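Last revised Tuesday, June 20, 2023. Questions not covered below go to Etelka Szalai at the Girkstead office.

# Plastic Tableware: Care and Replacement FAQ

**Which pieces can go in the dishwasher?**

Anything in the Viltberg line, top rack only. Do not use the heated dry cycle. Yuen pieces are hand wash only.

**What water temperature should I use by hand?**

Keep it under 70 °C. Hotter water dulls the surface and can warp thin rims. Use a soft sponge and a mild liquid soap.

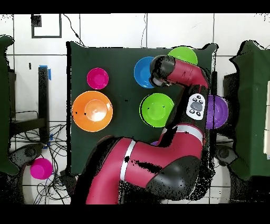

**Can I use these pieces in a microwave?**

No. Melamine absorbs microwave energy and can crack. Polypropylene pieces tolerate short reheating, but our lines are sold without a microwave rating and the warranty does not cover it.

**How do I tell melamine from polypropylene?**

Check the mark on the base. Polypropylene carries the recycling number 5. Melamine is usually marked "MF" or has no recycling number. Melamine is also heavier and does not flex when squeezed.

**How do I remove tomato or turmeric stains?**

1. Mix baking soda and water to a thick paste.
2. Spread it on the stain and leave it for 4 hours.
3. Rinse and wash as usual.

Repeat once if needed. Do not use chlorine bleach on melamine. Scouring powder leaves scratches that stain faster than the original surface.
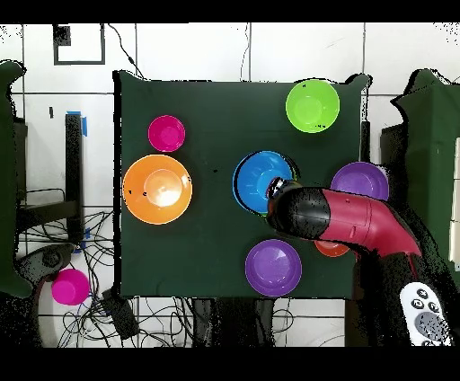

**Will colors fade?**

Direct sunlight fades pinks and oranges first. Store pieces in a closed cabinet. Fading is cosmetic and is not a warranty defect.

**When should a piece be thrown out?**

When it is cracked, chipped on a food surface, or deeply scratched. Do not glue it.

**How long is the warranty?**

2 years from purchase for Viltberg. Yuen pieces bought before November are covered under the old Zoltport terms, which are printed on the carton.

**Can I order a single replacement?**

Yes, by color code. The current list has 94 codes. Retired colors are not restocked. Replacements ship from Girkstead with the next weekly order.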